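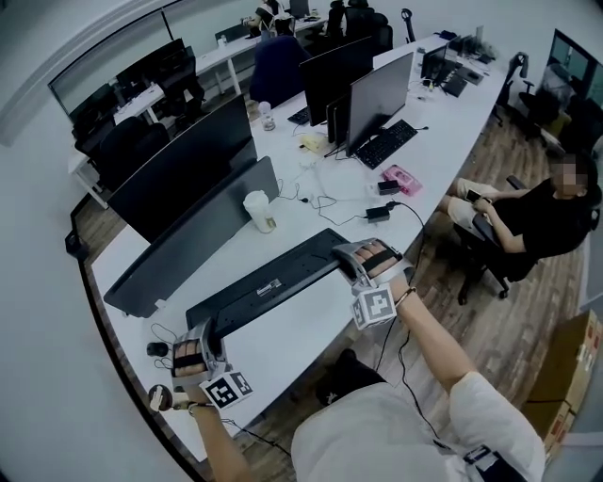

Clearing the long desk, part two

So the big curved desk is still the place where everything lands. Keyboards, monitors, power adapters with their cables looping all over the white top, a disposable-cup kind of morning, and the pink tissue box that I refuse to put away (July is hay fever month, sorry!). I love this desk, I really do, but it collects stuff like a windowsill.

My plan for this week is simple. Every keyboard goes back in front of a monitor, adapters get a label and go in a drawer, and the cardboard boxes on the floor get flattened. I ordered cable clips from Hofstetter, 36 in a bag, and I'm already wishing I'd bought two bags.

Jonas Lanz wrote in after part one to say I should get a tray that screws in under the desktop. I looked at the Cadus one — 49 plus shipping, and you have to drill. Drilling into a curved desk makes me nervous, so I'm sticking with clips for now. If anyone has tried the tray on a curved edge, leave me a comment and tell me how it went.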